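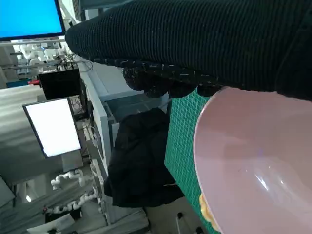

Ribbed sleeve and finger pads on the rim of a pink plastic bowl

Lustley Grip Sleeve Kit, club edition
Item 2322
$70 per kit, in stock

Hi, Mahtab Sadeghi here. I run the Radeck student robotics club, and this sleeve kit is what we sell to pay for our trip to the Ekedeck pick-and-place meet in September. We started making them for ourselves and then other clubs kept asking, so here we are with a shop page!

You get one black ribbed sleeve, two strips of rounded finger pads, a tube of glue and the printed fitting sheet (Wim Stevens drew it, and his arrows are much better than mine). I like the pads best on bowls and cups, anything with a thin smooth rim. They're less happy on flat cardboard, so if your challenge is all boxes, save your money and just get the sleeve for $22. Email me for that one, it isn't in the cart yet.

Fitting takes an evening the first time. Pull the sleeve on ribs lengthwise, glue the pads along the lower edge, and leave it overnight before you grab anything. Nasrin Zarei put one of ours through almost 3000 grabs last term and swapped the pads once.

Does it fit the Gebru hand? Yes, both sizes, but tell me which one when you order.

Spare pads are item 1522, sold in pairs. Orders go out from the club room after 4 p.m., and school purchase orders are fine.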